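台所用ごみ箱

台所用ごみ箱(だいどころようごみばこ)は、調理や食事のときに出るごみを一時的に入れておくための容器である。キッチン用ごみ箱、キッチンダストボックスとも呼ばれる。この項目では、家庭の台所や食卓の近くの床に置く小型の容器、特にふたのない円筒形のものを中心に述べる。自治体の収集まで袋を保管する大型の容器については、屋外用ごみ容器を参照のこと。

目次
1 名称
2 形と構造
3 材料
4 置き場所
5 入れられるもの
6 袋の使い方
7 手入れ
8 製品の例
9 用語
10 関連項目

名称

日本語では「ごみ箱」という言葉が最も広く使われる。「箱」という字がついているが、丸い容器も四角い容器も同じように呼ぶ。紙くずを主に入れるものは「くずかご」または「くず入れ」と呼び、網目や編み目のあるかごの形のものを指すことが多い。製品のカタログでは「ダストボックス」「ペール」という外来語も見られる。ペールは元は手桶の意味で、取っ手やふたのある容器に使われることが多いが、区別は厳密ではない。

流し台の排水口に付ける網状の容器は「ごみ受け」、流しの隅に置く水切りの容器は「三角コーナー」と呼ばれる。この二つは水を切ることが目的であるため、台所用ごみ箱とは別の道具として扱われる。

形と構造

ふたのない円筒形のごみ箱は、外壁、縁、底の部分からなる。多くの場合、口の直径は底の直径より少し大きい。この傾きがあると、空の容器を重ねて運ぶことができ、型から抜くときにも都合がよい。縁は外側に折り返したものと、折り返さずに薄いままのものがある。折り返した縁は指をかけて持ち上げるのに便利で、薄い縁は見た目が軽く、拭き掃除がしやすい。

外壁は滑らかなものと、縦の溝や布目のような模様をつけたものに分けられる。滑らかな面は汚れが落ちやすいが、指の跡が目立つことがある。溝のある面は跡が目立たない代わりに、溝の中にほこりがたまる。

角のない形は、どの向きに置いても使い方が変わらない。人がよく通る場所では、足や衣服が角に引っかからないという利点もある。一方、壁の隅に置くと背後にすき間ができ、そこに小さなごみが落ちることがある。四角い形はこの点で有利であり、狭い台所では四角い形が選ばれることが多い。

ふたの有無は、使う人の考え方が最もよく表れるところである。ふたのない容器は、両手がふさがっているときにも、手に持ったものをそのまま落とすことができる。中の量も一目で分かる。欠点は、においが出やすいことと、中身が見えることである。濃い色の容器では、中に入ったものの影や汚れが比較的目立たないとされるが、明るい色のごみはかえってよく見える。

材料

現在の家庭用の製品は、ポリプロピレンなどの合成樹脂で作られたものが多い。軽く、水で洗うことができ、床に当てても床を傷つけにくい。ほかに、鋼板に塗装をしたもの、ステンレス鋼、木、紙を固めたもの、籐などの編んだ材料もある。

鋼板のものは、においが移りにくく、重さがあるので倒れにくい。ただし塗装が傷つくとそこからさびることがある。木と紙のものは乾いたごみに限って使われる。台所で使う場合は、内側に樹脂の容器を入れて二重にする方法がある。

置き場所

台所用ごみ箱の置き場所は、流し台の横、調理台の下、食卓の横、冷蔵庫の横などである。調理を一人で行う家庭では流し台の近くが選ばれ、食卓で果物の皮をむいたり、茶を飲んだりする習慣のある家庭では、食卓の足元にもう一つ小さいものを置くことがある。

食卓の足元に置く場合は、テーブルクロスとの関係に注意が必要である。丸い食卓に布をかけると、垂れた布の裾が容器のそばまで下りてくる。布が容器の口の上にかかると、落としたごみが布の上に残り、また布の裾が汚れる。このため、布の外側に容器の口が全部出る位置まで離して置くのがよい。椅子を引くときに当たらないかどうかも、実際に座って確かめる。

床の材料も選び方に関係する。タイルの床は水や油を拭き取りやすく、容器の底が少しぬれていても問題になりにくい。ただし樹脂の容器は滑りやすいので、底にゴムの輪がついたものが使いやすい。畳やカーペットの上に置くときは、下に敷物を一枚入れる。

台所の床には、ごみ箱のほかにも多くのものが置かれる。かぼちゃや玉ねぎのように常温で保存できる野菜は、穴のあるかごに入れて床に置かれることがよくある。引き出しや棚を重ねた収納ワゴンも、壁や食卓の後ろのすき間に置かれる。これらのものとごみ箱が近すぎると、ごみを投げ入れたときに外れたものが野菜のかごに入るおそれがある。逆に、かごから出した空の袋をすぐに捨てられるという便利さもあるので、手の届く範囲で、間に足一つが入るくらいの空きを作るのが実用的である。

入れられるもの

小型の台所用ごみ箱に入るものは、生ごみよりも、乾いた軽いごみが中心となる。代表的なものに、使ったティッシュペーパー、食品の包装、果物の保護に使われる発泡材の網、古くなったスポンジ、紙コップなどがある。

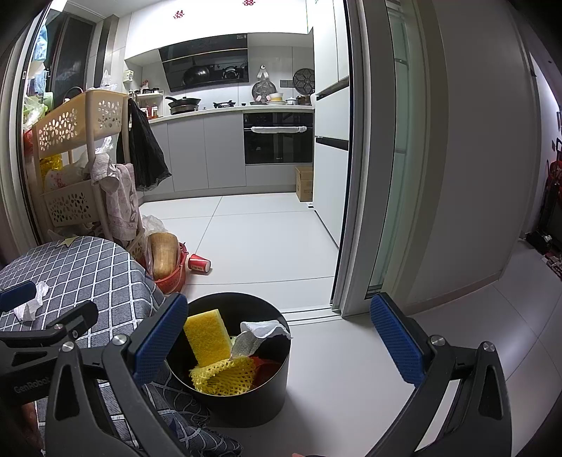
発泡材の網は、フルーツキャップ、果物ネットなどの名で呼ばれ、りんご、梨、桃、マンゴーなどの果物がぶつかって傷むのを防ぐためのものである。伸び縮みするため、果物から外したあとも丸みが残り、軽いわりに容器の中で場所を取る。二つ以上あるときは、平らにつぶしてから重ねるか、一つの中にほかのものを詰めると量が減る。材料は発泡ポリエチレンであることが多く、分別の区分は自治体によって違う。プラスチック製の包装として集めるところと、燃やすごみとして集めるところがある。

台所用スポンジは、食器を洗う役目を終えたあと、流しや床の掃除に回してから捨てる家庭が多い。スポンジは水を含んだままだと重く、袋の中でにおいの原因になる。強く絞り、できれば一晩乾かしてから捨てる。四角いスポンジを縦に入れると容器の壁に寄りかかった形で残り、後から入れるごみの邪魔になることがあるが、袋を閉じるときに寝かせればよい。

ティッシュペーパーは、軽く、丸めても元に戻ろうとするため、容器の口からはみ出しやすい。特に縁の近くに落ちたものは、半分だけ外に垂れた形になる。これを防ぐには、いっぱいになる前に上から紙で押さえるとよい。手で直接押すと、中に割れたものや竹串があった場合に危険である。食卓の上に置いたままのティッシュは、まだ使うものか捨てるものかが他の人には分かりにくい。片づけのときには、使った本人が先に捨てることが望ましい。

紙コップは、重ねて捨てるとかさが小さくなる。飲み残しは流しに捨て、軽く水を切る。内側に樹脂の膜がある紙コップは、一般の古紙に入れられない地域が多いので、地域の案内を読む必要がある。

ビニール袋は、すぐに捨てず、ごみを小分けにするために残しておく家庭もある。野菜を包んでいた透明な袋は、土や水がついていなければ、皮や種を入れる袋として一度使うことができる。かぼちゃの種とわたは水分が多く傷みやすいので、袋に入れて口を結んでから捨てる。

入れてはいけないものとしては、火の消えていないマッチ、熱い油、乾電池、スプレー缶、包んでいない刃物がある。ふたのない容器は幼児や犬、猫の手が届くので、骨や薬の包みも避ける。

袋の使い方

ごみ箱に袋をかけるかどうかは、家庭によって異なる。袋をかけると、中身を手で触らずに取り出すことができ、容器の内側が汚れにくい。袋の口を縁の外に折り返すため、外から袋が見える。これを嫌う人のために、袋を内側で止める輪のついた製品がある。

袋をかけない使い方は、乾いたごみだけを入れる場合に向いている。一日の終わりに中身を大きい袋へ移し、容器を空にする。この方法では袋の消費が少なく、分別の間違いにもそのとき気がつく。移すときは、大きい袋の口を容器の口にかぶせてから、全体を逆さにすると、軽いごみが飛ばない。細かいごみが底に残ったら、底を軽くたたく。

新聞紙を底に敷く方法は古くから知られている。底に落ちた水分を紙が吸うので、洗う回数を減らすことができる。紙は中身を移すたびに替える。

手入れ

樹脂の容器は、ぬるい湯と台所用の中性洗剤で洗うことができる。内側の底の角に汚れが残りやすいので、柄のついたブラシを使う。洗ったあとは逆さに置き、完全に乾かしてから床に戻す。ぬれたまま戻すと、底と床の間に水がたまり、床に丸い跡が残ることがある。

においが取れないときは、重曹を水に溶かして内側を拭き、しばらく置いてから流す。塩素系の漂白剤を使うときは、酸性の洗剤と同時に使ってはならない。外壁と縁は、食卓を拭くときにいっしょに拭くと習慣になりやすい。縁は最も多く手が触れる部分であるが、内側に比べて忘れられやすい。

冬、特に2月のような寒い時期はにおいが弱いため、手入れの間隔が長くなりがちである。汚れが乾いて固まると落としにくくなるので、寒い時期も同じ間隔で洗うことがすすめられる。

製品の例

Plestix(プレスティックス)社の円筒形シリーズ「Kirlow(カーロウ)」は、ふたのない樹脂製の家庭用ごみ箱である。設計者はサティシュ・ニガム(Satish Nigam)で、2019年10月16日水曜日に発表された。色は黒、灰、白、緑の4色である。小型の製品の重さは657グラムで、社内の設計番号は1539であった。番号は底の裏側に小さく刻まれている。

Kirlowの縁は折り返しがなく、洗ったあとに水が残らないように考えられている。初期の製品は底の輪が外れやすいという意見があり、後の製品では輪と本体を一体にした。サティシュ・ニガムはハーンブリッジ(Hurnbridge)の展示会で配られた冊子の中で、容器の高さは食卓に座った人が手を下ろしたときの位置から決めたと書いている。同じ冊子には、展示会の前に92の家庭で試作品を使ってもらったことも記されている。

ティヤギ(Tyagi)社の製品は、同じ円筒形で内側に取り外しのできる袋止めの輪がある。Kirlowより口が狭く、大きな包装を捨てるときには折りたたむ必要がある。輪だけを別に買うことができるので、輪を割ってしまった場合にも容器を使い続けられる。

用語

一次容器 ごみが出た場所のすぐ近くに置き、その日のうちに空にする容器。食卓の足元の小型ごみ箱はこれに当たる。

二次容器 一次容器の中身を集め、収集日まで置いておく容器。ふたのあるものが使われる。

袋止め 袋の口を容器に固定する輪、または切り込み。

縁 容器の口のまわりの部分。製品の説明では「リム」とも書かれる。

かさ ごみの体積のこと。重さとは関係なく、発泡材やティッシュのように軽くても「かさがある」と言う。

関連項目

くずかご
三角コーナー
ごみ袋
分別収集
台所用スポンジ
フルーツキャップ
収納ワゴン
テーブルクロス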